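Learning to bake bread in a cold house

We moved to Prestham in August, when the kitchen was so warm that you could leave a bowl of dough on the side, hang out the washing and come back to find it climbing over the rim. I thought I had become a brilliant baker overnight! Then the weather turned, the old stone walls gave up their heat, and my loaves went back to being doorstops.

My neighbour Savvas Fragkou, who grew up over his parents' bakery and is far too polite about my efforts, told me to stop looking at the clock. Give it the whole night if it wants the whole night, he said, and he was right (he usually is, though please don't tell him).

So now I mix 900 grams of strong white flour with cool water and a pinch of yeast after supper, fold it a few times while the radio is on, and leave it under a damp tea towel until morning. The longest I have gone is 36 hours, when we were stuck at my sister's with a flat tyre, and that was the best crust I've ever had — dark and blistered, with a lovely sour smell.

Shaping is still my weak spot. I used to flour everything in sight, and the dough just skated about and wouldn't tighten. A big bare tabletop with only the lightest dusting suits me much better, and I drag the dough towards me with both hands until the top feels snug. 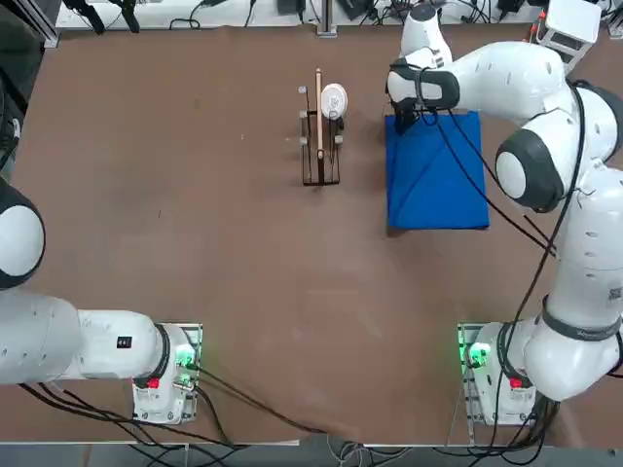 A word about tins

I have two old Brophy loaf tins from a jumble sale and I wouldn't swap them for anything. They never see soap, only a wipe with a dry cloth while they're still warm. Next I want to try a rye, if the mill shop has any left, and I'll let you know how I get on.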